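Timwood Forums > Home Automation > Robots and Helpers

Thread: Can a machine put the groceries away yet?

Page 1 of 1

bramblejack
Posts: 641
September 24, 2024

I've been chewing on this since I helped my sister move into her new place. We unpacked a whole kitchen in one evening, two tired people and a pizza, and the entire time I was thinking about how many different things my hands were doing. Peeling a sticker. Shoving a bag of rice to the back of a shelf. Holding a door with my hip!

So, a question for the room. Forget the demo reels. If you had to bet your own money, which everyday chore is closest to being done by a general purpose arm, start to finish, in a regular house or a small shop? I'll go first: putting groceries away. Boxes and cans are easy shapes, the shelves stay where they are, and it doesn't matter much if it takes an hour as long as the milk goes first.

ottoline_p
Posts: 60

Towels. I will die on this hill. You can't bruise a towel, you can't spill a towel, and if the fold is ugly you put it at the bottom of the stack. Everybody says cloth is hard and it is, but the cost of messing up is zero.

Groceries have eggs in them, bramblejack.

Kettlewright
Posts: 3,945

Moderator hat off for this one.

I think you're both ranking chores by how hard the object is, and in my experience that's maybe a third of the problem. I ran a packing bench for years. The object was rarely what stopped us when we tried to automate a station. It was the tote arriving crooked, or a label on the wrong side, or somebody leaving a tape gun in the pick area. A person moves the tape gun and doesn't even remember doing it.

My bet would be unloading one particular dishwasher, in one particular kitchen, with dishes the machine has met before. Regular house with kids in it? No. Not soon.

bramblejack

Fair, but "dishes it has met before" is how I'd describe my own kitchen. I own the same bowls I owned in college. I don't need it to handle your house, I need it to handle mine.

Kettlewright

Until your sister brings over a casserole.

lo_fi_lathe
Posts: 35

Shop-floor guy here, second shift at Forsyth. We have an arm tending a press and I love the thing, I really do, but it's bolted down, the parts are all the same part, and there's a fence. When people ask me if it could do their laundry I don't know where to start.

What I would pay for today is sweeping and sorting. End of shift there's a bin of mixed hardware and somebody has to sort it. Dull work, nothing fragile, and no rush. I bet that's doable right now if someone bothered.

ottoline_p

Sorting hardware is cheating, that's just a small version of putting cans on a shelf. The interesting line is between stuff you can squeeze and stuff you can't.

emow_heather
Posts: 60

Hi all, Heather Urquhart, I post over in the mower section mostly (yes, the name is because of my Emow, which I still adore even though it got itself wedged under the deck again). This thread is right up my alley so I'm jumping in.

I'm with ottoline on the squeeze line, but I'm way more optimistic about the far side of it than she is! Soft produce is the test I care about. I do the fruit table for a little farm store, and fruit is nearly all of my handling time. Grapes especially. People think of a bunch as one object, and it's more like a bag of wet marbles tied to a twig. You want to lift by the stem. Grab around the berries and you rub the bloom off (the dusty stuff), and squeeze any harder and you split a few and the whole bunch looks sad by afternoon.

I keep coming back to this one because it's exactly the situation I'm talking about. Look how little room there is: 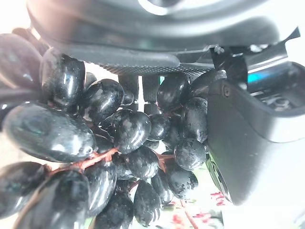
Dark grapes, right up against the gripper. Bloom still showing on plenty of them.

See the stem running through the middle with all the little stalks coming off it? If I were reaching in I'd be hunting for that with my fingertips, and I'd be doing it half by feel with berries in the way. The pad is pressed against the tops of the grapes instead. I can't tell you from one picture how firm that is or where the bunch ended up, so I'm not claiming victory. But this is a chore I do with two hands and some swearing, and I find it thrilling that anybody is pointing an arm at it at all.

Kettlewright

Great picture. I'll be the grump, though: contact is the part that worries me. That pad has a texture on it, and I'd want to know what the berries looked like an hour later. At the bench we had a rule that anything that looked fine at the station got checked again at the truck.

emow_heather

No argument! I'd want to see the same thing, and I'd want to see it on a bunch that's a few days old and loose on the stem. Those drop berries if you so much as look at them. Fresh firm ones are forgiving, and you can't always tell which you've got until it's in your hand.

lo_fi_lathe

Question for the fruit people. Why not suction? We use cups for all the sheet stock.

emow_heather

Great for apples, I'd think. On a bunch you'd be hanging the whole weight off one grape, and that grape has other plans. Maybe a scoop from underneath? I slide a flat hand under when a bunch is really heavy, then turn it over into the box stem side up. Somebody should try a scoop.

bramblejack

OK so I'm changing my bet slightly. Groceries, but the fruit stays on the counter and I put it away myself. The robot gets cans, boxes, jars and the big rice.

ottoline_p

And the eggs?

bramblejack

I'll carry the eggs.

vallura_fan
Posts: 641

Long time reader of this section. My dad has limited use of his left hand and I'd like to push back a little on the "which chore is closest" framing. For him, the one that matters is opening things. Jars, the tabs on yogurt, the inner bag of cereal. He can put his own groceries away, slowly. He had a Vallura jar opener clamped under the cabinet and it does one thing well, and he got more independence out of that than he would out of perfect towels.

So my vote is a machine that does the two-handed half of a chore and leaves the rest to the person. I think that could be almost 35 different jobs around his kitchen and it wouldn't have to walk anywhere.

Kettlewright

This is the best post in the thread. A helper hand that holds the jar still is a much smaller ask than one that does the whole job, and I'd have bought one for the bench too.

emow_heather

Oh, I love that. Hold the bunch up for me by the stem while I trim out the bad ones with the snips! That's half my morning right there. I'd take that tomorrow, fence and all.

lo_fi_lathe

Going on shift. If anyone builds the bolt sorter, message me, I've got a bin for you.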